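Notes from a call with Saulius Lapiņa, 2 February 2024. Cleaned up a bit, not much.

Lapiņa writes the planning layer at Citgate. Small outfit, software only, they buy their hands and arms from other people and spend the whole day making them behave. I wanted to talk about grasping. He wanted to talk about logging. We did logging first.

"Everybody asks me about the model," he said. "What network, how big. Fine. Ask me what happens when the planner and the controller disagree on what time it is. That's my week."

The week in question was in January. The arm kept arriving slightly late to its own plan. No crash, no error, the path just looked sloppy in replay. He blamed the trajectory smoother, rewrote it, same thing. Then he blamed the camera. It was the clock. Camera stamps came from one machine, joint stamps from another, and the two had drifted 25 milliseconds apart.

"You don't see 25 milliseconds in free air. Arm's moving, looks great. You see it when you close a hand on something round."

So he fixed the clocks and wrote a tool that refuses to start a run if they've drifted. The tool is called Plakham, after a village where his cousin's car died. It began as a shell script and is now, he admits, the most used thing in the building. It checks clocks, checks calibration age, checks that the config on disk is the config in memory. If anything is off it prints one line and quits.

"One line. I was strict about this. People don't read two."

On to the planner. Name is Multeo, and it comes in two stages. The first picks a hand pose near the object and doesn't care how the arm gets there. The second works out the arm path, and it's allowed to send the pose back and ask for another. Older versions did both together in one big optimization. Slower, and when it failed you got nothing usable out of it.

"It would say infeasible. Ok, why? Which part? Now it tells me the pose was good but the elbow had nowhere to go. I can work with that."

I asked where the shelf problem fits. He'd mentioned it in an email, kind of bitterly. Wire mesh, apparently, is rough on depth sensing. Some of the points land on the wire, some go through to the wall behind, and the map ends up with holes in it that the planner is happy to send fingers into.

"To the planner a hole is an invitation," he said. Their fix is crude: if a patch of points flickers between near and far across frames, treat the whole patch as solid. Costs some free space. Evaristo Becerra, who does perception there, hates it and has been working on a proper one – a fitted plane per panel, with a confidence on it – but the crude one ships for now.

Becerra joined the call for a while, mostly to defend himself. "It's a placeholder," he said. "I wrote placeholder in the comment. The comment is two years old, ok, yes."

We got to the hand. Closing a many-jointed hand on a piece of fruit is a different job from closing a two-finger gripper, and Lapiņa's view is that most of the work sits in the thumb.
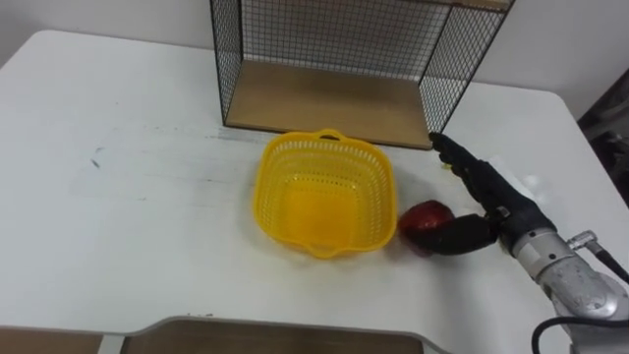 "Thumb goes first, low," he said. "Get it placed, then bring in the rest. If the fingers lead they just push the thing away from you and now your pose estimate is garbage." The controller runs the thumb on position until contact, then switches over to a force limit. Contact comes from motor current, filtered. He'd like real tactile sensing but hasn't found any he wants to maintain.

The switch was the nasty part. For a long time the controller could bounce between modes, contact, no contact, contact, and the hand would buzz. They added hysteresis and a minimum time in each mode. Textbook stuff, he said, and he was annoyed it took so long to try.

How do they know a change helped? Regression suite, called Le Goff internally, nobody remembers why. It replays 978 recorded approaches through the new planner and flags any where the chosen pose moved more than a set distance. It doesn't score them good or bad. A person looks at the flagged ones.

"I don't trust a number on its own. I had a beautiful number once and the hand was going in upside down."

Last thing I asked was what he'd hand off if he could hire someone tommorrow. Config files, no hesitation. There's a base config, a per-arm one, a per-site one, and overrides on the command line, and the order they get applied in has changed twice.

"Someone who likes YAML," he said. "There must be a person." Becerra said he'd pass it along. Then their standup started and they droped off.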